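Gradstead Peel-and-Stick Wallpaper, Small Floral
Sold by the roll. Each roll covers 20 square feet, less whatever you ruin in the corners.

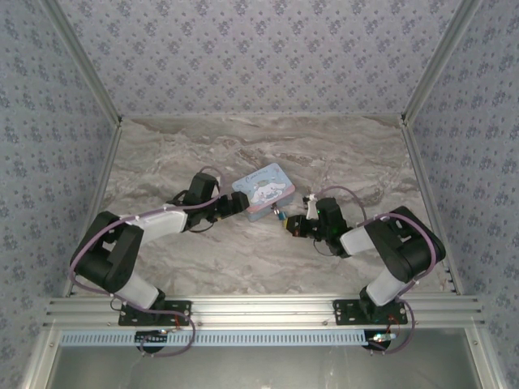

Your grandmother's hallway had a paper like this, and it outlived two carpets. Ours is easier to hang and much easier to regret. The small blue-gray clusters on a light gray-lavender ground sit happily beside marble patterns and bare aluminum trim, so go ahead and mix.

Peel back five inches of liner, press, smooth, swear quietly, repeat.
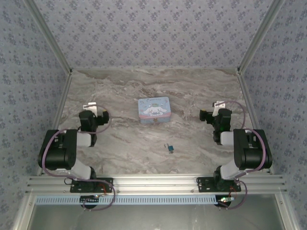

Rolls come from our Gastville shop, packed by Nuwan Matubbar, who folds nothing. Order one extra – you will misjudge the window wall.

Samples ship flat. Tape one up and look at it again at 9 p.m. 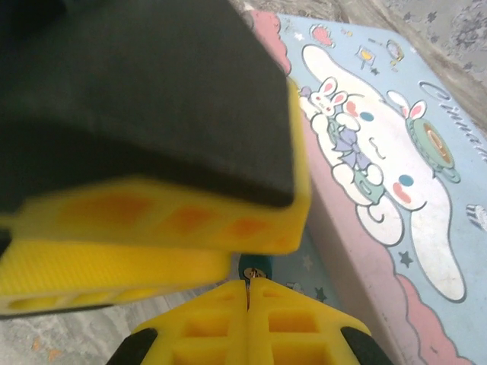 Returns are fine on unopened rolls. Opened ones are yours, along with the drawers you'll end up lining.

Item 648. Case of 96 for the very committed.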